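Selvaraj Saha has lived in the same one-bedroom flat for three years, and for most of that time, he says, the table by the window was where things got dumped. Post, chargers, a bag of screws from a shelf he never put up. Last March he cleared it and decided that only what he used every day could stay out.

"I filled 3 boxes," he says. "One went to the charity shop and one went to the tip. The last one is still under the bed, so I can't claim it all went well."

The table itself cost him £60 second-hand. It is light wood, and he oiled it twice in the first year and has not done it since. The seller wanted £195 to begin with, but it had been listed for weeks and he was the only person who could collect it that evening.

I asked how he decides what counts as everyday. He said he goes by the morning. He gets up at half past six, makes tea and brushes his teeth, often walking about while he does it.

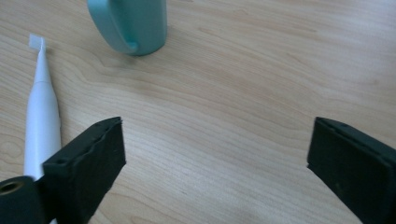
"The bathroom has no shelf and no socket," he says. "For a while I kept the toothbrush on the edge of the basin and it fell in, or it fell on the floor. So it lives out here with the mug. My sister thinks it's disgusting. I rinse it and it goes back on the table, and I wipe the table."

He owns four mugs now, down from a cupboard full. The teal one gets used most, as it has a handle he can get his whole hand round. The others are for visitors.

Did he buy anything to help with the tidying? He tried a set of drawer trays from Jinton, which were too deep for his drawers, and sent them back. A friend lent him a label maker. He labelled the fuse box and gave it back.

The harder part, he says, has been paper. He still gets letters for two previous tenants and has a folder for anything with his own name on it, which he sorts when it stops closing.

"If something's on the table at night and I didn't use it that day, I move it," he says. "Sometimes I only move it to the chair."

The chair is next on his list.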